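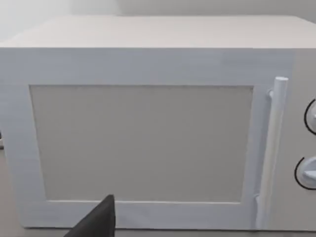
## 4. Opening a Table Plan for the Evening

This section is for the host or the floor manager. Before you begin, please check that the Tadar reservation screen is connected and that you know your 3-digit staff code.

1. Press **Rooms** and choose the room you want to open. In the Soriano restaurant the bar and the terrace are saved as two separate rooms, so they must be opened one after the other.
2. Enter your staff code and press **Confirm**.
3. Choose **Evening** from the list of services. The plan from the last evening is loaded with all tables free.
4. Set the limit of guests for the room. The program accepts any number up to 495. For the first week we recommend a limit of 100, even if your room is larger.
5. Press **Publish**. From this moment the guests can book on your web page.

**Note:** When you change the limit after publishing, bookings which are already confirmed stay in the list. The program does not cancel them.

**Caution:** Do not publish the same room from two screens. The second plan will replace the first one, and notes written by the host will be lost.

### 4.1 Holding tables for regular guests

Many restaurants keep a few tables outside of the public booking. To hold a table:

1. Touch the table on the plan and keep your finger on it until the menu opens.
2. Choose **Hold**, then write the name of the guest.
3. Set the hour when the hold ends. If you leave this field blank, the table is held until closing.

A held table has a gray border. To release it before the hour, open the same menu and choose **Free**.

**Note:** A maximum of 5 tables per room can be held. If you need more for an anniversary dinner or a private party, use the **Event** function, explained in section 6.

Questions about this section can be sent to Pantelis Fragkou at the Tadar support desk. Please write the name of your restaurant and the version of the program in your message.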